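Search news, places, topics

Councillors ask for dates and costs on Pultholm level crossing delays

4 min read
23 shares

Transport officers in Pultholm have been told to come back in September with a dated and costed plan for the Lenar Road level crossing, after councillors said they could not vote on the scheme as it stands.

The request came at the end of a long meeting of the town's transport panel, which spent most of the evening on the crossing and the roads that feed it. The panel wants to know when work would start, which parts of it the town would pay for and what would happen to buses while the road was closed.

Lenar Road is the main way into Pultholm from Dravthorpe and the villages to the east. The barriers come down for every train on the line, and at busy times a queue can reach back past the health centre. A survey carried out for the council recorded 636 vehicles held at the crossing between 8am and 9am on a school day.

Samira Hakim, who chairs the panel, said the figures had been known for long enough.

"We had a paper on this last year and we have a paper on it tonight," she told officers. "Both of them say there is a problem. I would like the next one to say what is going to be done and in what month."

The paper before the panel set out three possible changes. The first would retime the signals at the junction with Mill Lane so that the queue clears faster once the barriers lift. The second would add a right-turn lane on the Dravthorpe side. The third would replace the present barriers with shorter ones that fold as they rise, which would let the pavement be widened on both sides of the track.

Siham Mansour, the council's head of highways, said the signals could be changed without a road closure and at little cost. The turning lane was a larger job. It would mean moving a gas main and taking a strip of land from the edge of the cattle market car park, and the owner has not yet agreed to sell.

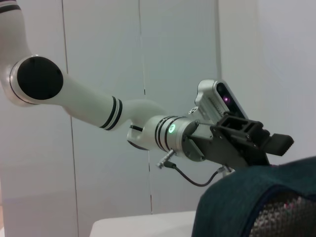 The folding barriers drew the most questions. Councillor Samer Saliba asked why the town could not keep the straight poles it has now, and was told that they need more clear space overhead than the site has once the new footway lighting goes in. Ms Mansour said each replacement pole would have a joint partway along and would fold at it on the way up. The movement would be much simpler than anything the white robotic arm in the photo is built for, with one hinge to look after on each pole. The poles would carry red and white bands along their full length. Mr Saliba said he was content with the design but wanted to see what the railway thought of it.

The crossing equipment belongs to the railway, and any change to the barriers would need its agreement as well as a safety assessment. Officers said they had held two meetings with the railway's engineers and expected a written reply over the summer. They could not say whether the railway would share the cost.

Bus passengers are likely to notice any work first. The 5 and the 15 both use Lenar Road, and there is no other route over the line that a double-decker can take. The bridge at Abu Hammour Way is too low, and the lane past the sewage works is too narrow for two large vehicles to pass.

The officers' paper suggested that both services could stop short of the crossing during a closure, with passengers walking across and catching a second bus on the far side. Rania Khalaf, who represents the Eastfield estate, said that would not do for older residents or for anyone with a pushchair.

"It is a long way on foot from one stop to the other, and there is no shelter on the Dravthorpe side," she said. "If people are going to be asked to change buses in the rain, there has to be somewhere to stand."

She asked for the cost of a temporary shelter to be included in the September report – and for single-deck buses to be looked at, so that at least one of the services could go under the Abu Hammour Way bridge while the road is shut. Ms Mansour said the bus company had been asked about single-deckers and had some doubts about whether it had enough of them spare.

The panel also heard from residents. Abla Obeidat, who lives on Mill Lane, said drivers trying to avoid the queue already cut through her street and that retiming the lights could make this worse. She asked for a count to be done on Mill Lane before anything was changed. Officers agreed to carry one out during term time.

A written comment from a shopkeeper on Station Parade asked that no closure take place in the weeks before Christmas. Another, from a cycling group, supported the wider pavement but asked for the track surface to be relaid, as narrow tyres can catch in the gap beside the rail. Both will be passed to the team writing the report.

There was less agreement about the turning lane. Mr Saliba said it was the only one of the three changes that would give drivers more room, and that the council should press on with buying the land. Ms Khalaf said the money would be better spent on the footway, where children walking to the primary school have to wait close to the traffic when the barriers are down.

Ms Hakim said the panel did not have to choose between them yet. She proposed that officers return with a separate start month, cost and closure period for each of the three changes, together with the railway's reply. This was agreed by eight votes to one, with Mr Saliba voting against on the grounds that the signals could be dealt with now.

After the vote, Ms Mansour said her staff would begin preparing the signal timings in the meantime, so that they could be brought in soon after a decision. No change will be made at the junction until the Mill Lane count has been completed.

The September meeting will be held at Pultholm town hall and starts at 6.30pm. Residents who want to speak should give their names to the clerk beforehand.

15 comments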